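Posted 14/05/2021 by the Virora student robotics club, data group

Virora Kitchen Set, release 2

README and data card

Contents

The set holds 1,697 teleoperated episodes of a single robot arm working at a kitchen counter. Each episode is one folder with wrist video, joint positions, gripper opening and a one-line task label. The episodes were recorded by club members during the school year as the main project of the second-year group. Release 1 was an internal draft and should not be used. Its timestamps drifted against the video and were never repaired.

Tasks

There are 7 task labels. They are stored in lower case with underscores, in the file tasks.txt:

- slide_board
- lift_board_edge
- move_box
- turn_knob
- place_lid
- stack_bowls
- free_play

free_play has no goal and no success flag. Leave it out of any success rate. Members used it for practice before a session, and quality varies a lot between operators.

Hardware

The arm is the club's Wundia trainer with a two-finger parallel gripper. The fingers are flat metal. Early in the year we tried rubber pads on the inner faces, but the glue let go after a few sessions and the pads were dropped. Episodes recorded with pads are marked pads: true in meta.json. The operator drives the arm from a leader arm built from the Dehghan kit, which has the same joint order but shorter links. Scaling is done in teleop/map.py and is already applied in the stored joint values.

The wrist camera is fixed to the gripper body and moves with it. The camera mount was reprinted once, and the new part sits at a slightly different tilt. Use the calibration file named in meta.json for each episode, and do not share one file across the whole set.

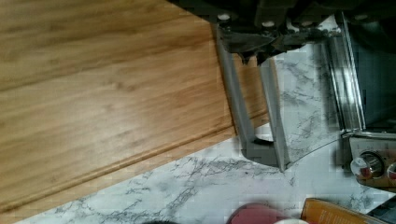

Grasp labels are set by hand after recording. An annotator steps through the wrist video and marks the first video frame in which both fingers hold the object, then the first in which they have let go. Two annotators label each episode and the later one sees the earlier marks. Overlap is the main difficulty. A finger lying across the end of the bamboo cutting board in the wrist view can be above the wood, resting on it or pressing down, and a single still does not settle which. Annotators must check the gripper opening and the joint currents before they write a contact mark. The same rule applies to every flat object in the set. If the signals disagree with the video, write contact: unclear and move on.

Known problems

1. Reflections. Polished steel near the work area mirrors the veins of the white counter. Our first segmentation model labeled the curved steel as countertop in many episodes. The masks in masks_v2 were corrected by hand for slide_board and lift_board_edge only.

2. Focus. The camera has a fixed focus. Small items close to the lens are blurred, and text printed on boxes often can't be read. Do not use the set for reading labels.

3. Dropped video. When the laptop was low on disk space the recorder skipped writes without a warning. Check the field n_missing. Values above 3 mean the episode should not be used for training.

4. Gripper zero. The opening value was not reset between some sessions, so a closed gripper may read slightly above zero. Subtract the episode minimum.

5. Operator bias. Most operators are right-handed and tend to approach from the same side. We have not balanced the set for this.

Splits

Splits are made by session, never by episode. Two episodes from the same session share lighting and object positions, and a random split gives scores that are too high. The split lists are in splits/ and are fixed for this release.

Baseline

The baseline is a small behavior cloning network trained for 3,000 steps on the training split with the default settings in train/base.yaml. Longer runs overfit on our data. Checkpoints are saved at 2,000 steps and at the end. Use the later one when comparing with our numbers in results.csv.

Loading

Install the Prutura reader from the tools folder, then run:

python load.py --root data --split train

The reader returns video and joint values on a common clock. It does not apply the gripper correction from item 4.

Use

The set may be used for class work, club projects and non-commercial study. Do not use it to judge whether an arm is safe near people. No episode covers hot surfaces or powered burners, and turn_knob was recorded with the stove disconnected.

Changes planned for July: masks for move_box, and a check script for n_missing.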